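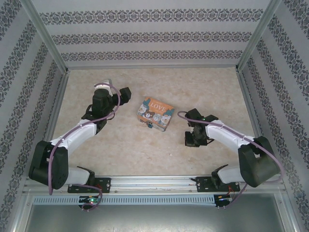 A decorated tin box on the marble-patterned floor between two robot arms.

Stutthorpe Court and Crime Desk
Progress report to the Wareo Fund
Jan 18, 2022

Prepared by Corrado Costa, desk editor
For Magdalini Zacharopoulos, grants manager

Where we stand

The desk has been running under the current grant since October. The grant pays for two reporters, records fees, travel to the courthouse in Dokitport and a share of our legal review. Both reporters are in place. The first started on time. The second had to give notice at her previous paper and joined us later than the plan called for, so some of the work listed in the proposal for the opening months has moved into the next period.

Our main job is to follow violent deaths in Stutthorpe and Dokitport from the first police statement to the end of the court case, or to the point where the case goes quiet. The local papers usually cover the first day and, if there is one, the verdict. We cover what comes between.

Published work

We have published nine stories in the reporting period. Seven were reported and written entirely by desk staff. The remaining two were done jointly with the Dokitport radio station, which aired its own versions the same evening.

The story that drew the most response was on the death of a retired school inspector found in his apartment near the river. Police named no suspect at the time and have not named one since. Our reporter spoke with neighbors, the building manager and the man's brother, and filed a request for the call log from the morning he was found. The log was released with the times blacked out. We have appealed, and the appeal is pending.

We also reported on delays at the medical examiner's office, where families told us they were waiting weeks for a death certificate and could not settle bank accounts or leases without one. The county said it would review staffing. We have asked for the result of that review and will report it when we get it.

One planned story was dropped. It concerned a stabbing outside a bar in Dokitport, and our only source for the central claim withdrew before publication. We judged that we could not stand it up without him. 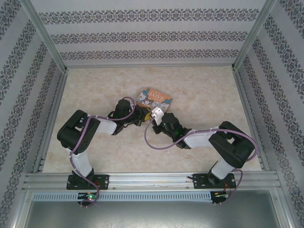 A small picture book with a robot arm reaching in from each side.

Case records

The case log is kept in Phuthong, the records tool described in our proposal. Each entry holds the name of the person who died, the date, the agency in charge, any charges filed and the next court date. Entry has been slower than we hoped. Older Stutthorpe files are on paper and the clerk's office lets us view them only in the mornings. Dokitport files are online but the search function matches on last name only, so common names take a long time to sort out.

We have not opened the log to the public. Our lawyer wants a written rule on when a suspect's name comes off an entry after charges are dropped, and the draft of that rule is with her now. We would rather launch late than put up a page we have to take down.

Dealings with police and courts

The Stutthorpe police press office answers most of our questions the same day. The Dokitport department does not. It has no full-time press officer, and calls go to whichever supervisor is on shift. Our reporter now attends the department's public briefing in person, which has helped.

A judge closed part of one hearing in the fall. We objected in writing and were given a transcript afterward with the name of a minor removed. We are satisfied with that outcome.

Families

Before we contact the relatives of someone who has been killed, a reporter checks with the victim services office whether they have been told of the death and whether they have asked for no press contact. Two families asked us to stay away and we have done so. Others called us first, mostly to correct something that had run elsewhere - an age, a job, the spelling of a name. We correct our own errors at the top of the story and list them on a separate page. One correction ran in this period. We had given the wrong court for an arraignment.

Spending

Salaries are under budget on account of the late hire. Records fees are over, almost entirely from copying charges in Stutthorpe, where the per-page rate went up after we submitted our estimate. Travel is on budget. Legal review is slightly over and will stay that way until the naming rule is finished. We ask permission to move part of the unspent salary line to records fees. A separate sheet with the amounts has been sent to your office.

Next period

Finish the naming rule and open the case log to readers.

Continue the appeal for the call log in the river apartment case.

Publish the story on unsolved killings in Dokitport, which is reported and in edit. The department has been given the findings and asked to respond.

Complete the hostile-environment and trauma training that was postponed in the fall. The trainer has offered new dates and both reporters will attend.

Questions about the spending sheet can come to me directly. I am at the Stutthorpe office most days and in court in Dokitport when a case on our list is being heard.

Corrado Costa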